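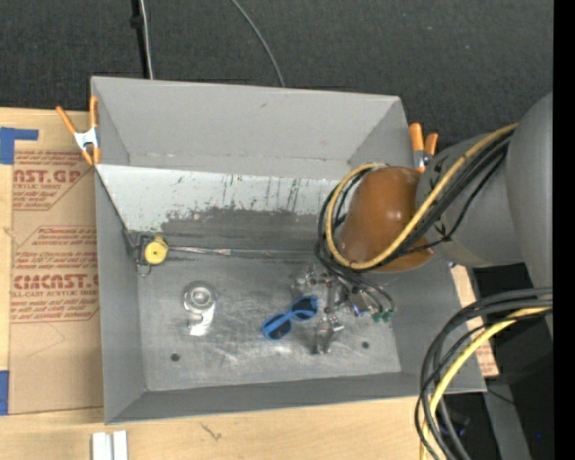
So I finally made it to the Stollthorpe retro bike jumble in July, after years of saying I would. I got there just after 8 and the good stuff was already going — a bloke ahead of me walked off with a pair of purple anodised cranks I'd have happily mortgaged the dog for.

Gerd Sperling had a stall down the back with three Reuter frames from the early nineties, all lugged steel, one still in its original colour (a sort of minty green, gorgeous!). He wanted more than I had on me, so I settled for a Vistport quill stem and a 26 inch front wheel with a decent rim. The hub's a bit gritty but new bearings should sort that.

Tyres were scarce. I saw one pair of skinwalls all day and the sidewalls were cracking, so no thanks.

Parking was on the oval, and the sausage sizzle ran out before lunch. I spent around $100 all up, including a tatty Imeo catalogue I'll scan and put up here once I've found the missing centre pages. Does anyone have a spare set?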